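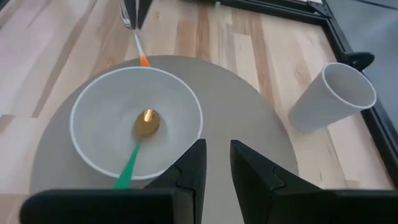
Projektbericht: Erprobung des Greiferbausatzes Okum G2 für das Auf- und Abdecken von Tischen

Studienprojekt im Modul Angewandte Robotik, Lehrgebiet Handhabungstechnik

1. Aufgabenstellung

Gegenstand des Projekts war die Bewertung des Bausatzes Okum G2, den der Anbieter Cullcombe für Lehre und Forschung vertreibt. Der Bausatz umfasst zwei Greiffinger, eine Handgelenkkamera sowie die Steuersoftware Janeck. Zu klären war, ob sich damit Alltagsgeschirr ohne zusätzliche Sensorik zuverlässig aufnehmen und ablegen lässt. Als Vergleich diente der am Lehrgebiet vorhandene Greifer von Acharya.

2. Versuchsaufbau

Die Versuche fanden an einem Holztisch mit schwarzer Metallschiene am Rand statt. Verwendet wurden eine weiße Schale, ein Löffel mit grünem Griff, eine Gabel mit weißem Griff und ein Pappbecher. Als Unterlage diente ein rundes graues Platzset. Die Ausgangslage der Gegenstände wurde vor jedem Durchgang verändert; der Becher wurde auch liegend angeboten. Insgesamt wurden 400 Greifversuche ausgewertet, davon 300 mit dem Okum G2 und die übrigen mit dem Vergleichsgreifer.

3. Ergebnisse

Die Montage gelang anhand der Anleitung in 25 Minuten. Die Kalibrierung der Kamera musste hingegen zweimal wiederholt werden, da die Software Janeck eine fehlerhafte Einbaulage nicht meldet. Die Schale wurde am Rand sicher gefasst. Schwierigkeiten bereitete das Besteck: Flach aufliegende Griffe boten den Fingerspitzen wenig Angriffsfläche, und Reflexionen am Metall erschwerten die Lageerkennung. Lag der Löffel schräg in der Schale, so verdeckte ein Finger im Kamerabild mitunter das Griffende. Beim Pappbecher war die Greifkraft auf Stufe 2 zu begrenzen; höhere Werte führten zu bleibenden Verformungen.

4. Bewertung

Für Praktika ist der Bausatz geeignet. Gegenüber dem Greifer von Acharya überzeugen der einfache Fingerwechsel und die offen dokumentierte Schnittstelle – die Wiederholgenauigkeit fällt dagegen geringer aus. Vor einer Beschaffung sollte mit Cullcombe geklärt werden, ob schmalere Fingerspitzen lieferbar sind. Die Messprotokolle und Konfigurationsdateien sind im Projektverzeichnis des Lehrgebiets abgelegt.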